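From: Špela Ristić
To: brukholm-owners list
Date: 05/11/2020
Subject: Re: [brukholm-owners] Rental cap and the unit transfer form

Hrvoje Grgić wrote:

> Our buyer's lender wants a signed statement of how many units are
> rented before it will clear the loan. The management office sent me
> the old Unex form, which has no line for that. Also, does a sale use
> up a place on the rental waiting list, or does the place go with the
> unit? The listing says "rental permitted" and I would like to know
> if that is correct before we sign anything.

Hrvoje,

Taking these in order.

The Unex form was replaced when Arudine took over the accounts. The current one is titled "Resale Certificate and Statement of Occupancy." The rental count is on page 2, under the reserve balance. Request it in writing from the Arudine office and give the unit number, the closing date and the lender's name. They have 14 days to return it. The fee is charged to the seller unless the contract says otherwise.

The cap is 14 rented units. A unit counts as rented if anyone other than the owner or the owner's immediate family lives there under a lease of any length. A unit that is vacant and listed for sale does not count. Four owners are on the waiting list at present.

Kitchen:

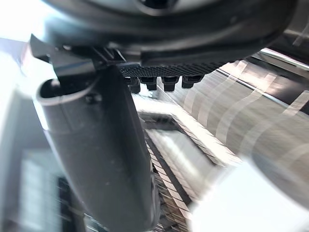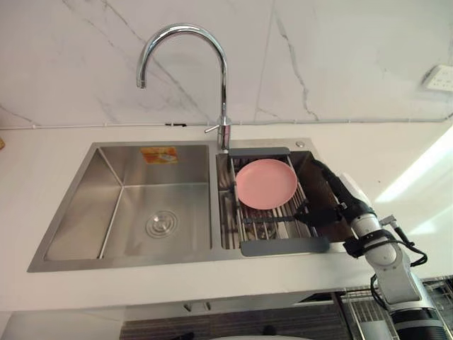
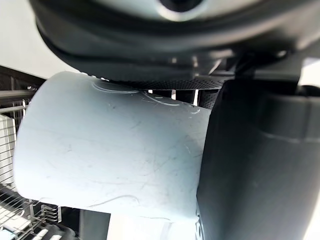 A place on the waiting list belongs to the owner and ends at closing. The buyer may apply the day the deed is recorded and goes to the end of the list. An existing lease is treated differently: it may run to the end of its current term under the new owner, but it may not be renewed unless a place is open.

"Rental permitted" is therefore incomplete. I would ask your agent to change it to "rental subject to association cap and waiting list." The Vukčević sale was held up over the same wording, and the buyer's attorney asked for a credit before closing.

Two other items for your contract:

1. The transfer fee is $899, payable at closing. It is separate from the certificate fee and from the monthly dues. Check that the settlement statement shows both fees, on separate lines.

2. Parking spaces are assigned by the association and are not deeded. The listing should say "assigned parking" and leave out the space number, which can change on transfer.

If the lender insists on its own questionnaire, send it to Arudine along with the certificate request. They fill in the insurance and litigation sections themselves. Do not fill those in as the seller, even if the lender says it is acceptable.

The amended rental rule was recorded in November and is in the documents folder. Use the recorded copy; the draft next to it has a different definition of immediate family.

Špela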